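Section 4. Steamer task, two-arm kit (Javham bench set)

Rev. 2019-07-28, K. Sugawara. Replaces the loose sheet that shipped in the box. If you still have the loose sheet, toss it, the pinch values on it are wrong.

Before you start: Section 3 done, both arms homed, wrist cameras showing up in Vorum. If a wrist camera is missing from the list go back to 3.6, don't try to fix it from here.

4.1 Bench layout

1. Steamer in the middle of the bench, plate to the right of it. Leave room for the lid somewhere the arms don't go.

2. Laptop on its own side table. Not on the bench. Arms will find it.

3. Route steamer cord and arm cables away from each other. Check the slack at full reach, both sides. Tape is fine for a trial, use clips if the setup is staying.

4. Steamer OFF and unplugged for everything in 4.2 and 4.3.

CAUTION: Keep hands out of the reach area whenever the arm light is on. E-stop goes where the operator can hit it without leaning over the bench.

4.2 Wrist camera check

1. Lid on, basket in place. Jog one arm up to the steamer at Slow.

2. Open the gripper all the way. Command is OPEN FULL, not OPEN.

3. Look at the wrist view. You want both fingertips in view, a gap between them, and enough of the steamer to make out the lid and the handles. Palm plate along the bottom of the view is normal, leave it.

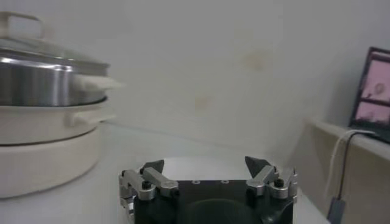 Fig. 4-1. Wrist view, gripper open, steamer to the left with lid on.

4. If only one fingertip shows, the camera bracket has slipped. Loosen, recenter, retighten. Then redo the offset in 3.4 (yes, every time).

5. Glare on a white bench top is ok as long as the fingertips stay clear of it. If they wash out, drop exposure one step and look agian.

6. Repeat for the other arm.

Note: Save the view as a reference when you like it. Makes support calls a lot shorter.

4.3 Teaching the pick

Use cold buns for this. Store-bought is fine. Very soft ones tear and then you are cleaning the fingers.

1. Lid off by hand. The kit does not do lids in this version. Planned for the December update.

2. Load the tray. Leave some space between buns, fingers have to get down the sides.

3. Fit the arm sleeves if you haven't. Velcro seam facing down.

4. Select the picking arm in Vorum. Park the other one by the plate, fingers open.

5. Jog the picking arm over the tray. Jaws pointing down. Come in from the side of the bun, don't drop straight on top of it.

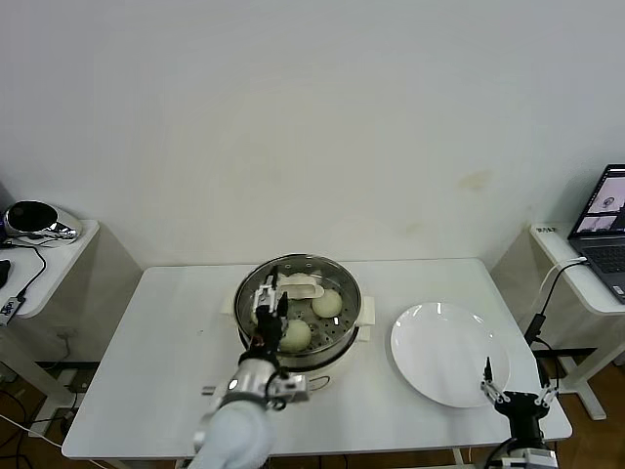 Fig. 4-2. Picking arm over the tray next to the front bun, other arm at the plate.

6. Press MARK to save the hover point. Press again at the grip point.

7. Set pinch. Start at 31 and go up by 2 until the bun lifts without sliding. Do not start at the factory 472, that value is for the block set and will go right thru a bun.

8. Jog to the plate, MARK, release.

9. Run the whole path once at Slow with your hand on the stop.

CAUTION: Fingers must clear the steamer rim on the way out. If they touch, raise the exit point. Bent fingertips aren't covered.

Note: Anything else left in the tray (scoop, tongs) has to be outside the path. The planner only knows about the steamer and the plate you entered in 4.1. It won't see the rest.

4.4 Running warm

1. Plug in, power on, lid on. Follow the steamer's own instructions for water and time.

2. Steam fogs the wrist cameras. Power off, lid off, wait for the view to clear, then start the run.

3. Watch the first full run. Steam and hot metal will burn you, let it all cool before you touch the tray or the fingers.

4. Wipe fingertips after each batch. Dry cloth. Sleeves come off for washing, cold, hang dry.

Wear: change fingertip pads at roughly 3,000 picks, sooner if they look shiny. Order as Sachdeva pad set, small. The large set fits the screws but not the linkage so don't.

4.5 If it goes wrong

Bun slides out: pinch up 2, or grip point too high.
Bun tears: pinch down 2, check pads for a sharp edge.
Arm stops over tray, no error: cable snag. Hit stop, free it, rehome.
Wrist view frozen: restart Vorum, arms can stay powered.
Error G7: the Grudamness hub lost a port. Unplug hub, wait, replug, rehome both arms.

Next: Section 5, saving and sharing runs.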